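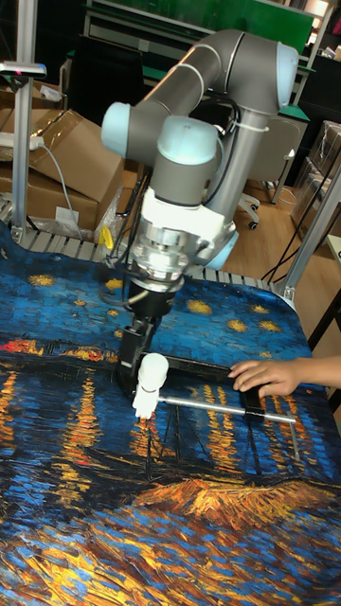 A table covering printed with Van Gogh's "Starry Night Over the Rhône."

Lencho Museum Extends Friday Hours and Opens Print Room to the Public

The Lencho Museum of Art will remain open until 9 p.m. every Friday beginning in September, the museum announced this week. The longer hours apply to all permanent galleries, the print room and the ground floor shop. Regular closing time on other days remains 5 p.m.

The print room, previously open only to researchers by appointment, will admit general visitors during the evening hours. Its holdings consist of 3962 works on paper, among them etchings, woodcuts, exhibition posters and color reproductions of well-known paintings issued for schools and homes. Visitors may request up to 2 boxes per visit at the front desk. Bags and coats must be left in the lockers on the lower level, and only pencils may be used at the reading tables.

"Many residents work during our usual hours and have never seen this part of the collection," said Leonie Hamann, director of the museum. "We expect the evening schedule to change that, and we look forward to welcoming them."

The first evening will include a talk on the history of printed reproductions and the ways in which famous paintings have found their way onto calendars, textiles and household goods. The talk begins at 7 p.m. in the Todell Auditorium, which seats 200. Admission to the talk is included in the price of a museum ticket, but seats must be reserved in advance through the museum website or by telephone.

Evening admission will be offered at half price after 6 p.m. Members and children under 12 enter free at all times. The entrance on Farnine Street will be used after 5 p.m., and visitors arriving by car are asked to park in the north lot, as the south lot closes at its usual time. An elevator serves all floors from the Farnine Street lobby.

The cafe will serve a limited menu until 8 p.m. Group visits to the print room are not available in the evening and should continue to be arranged through the education office.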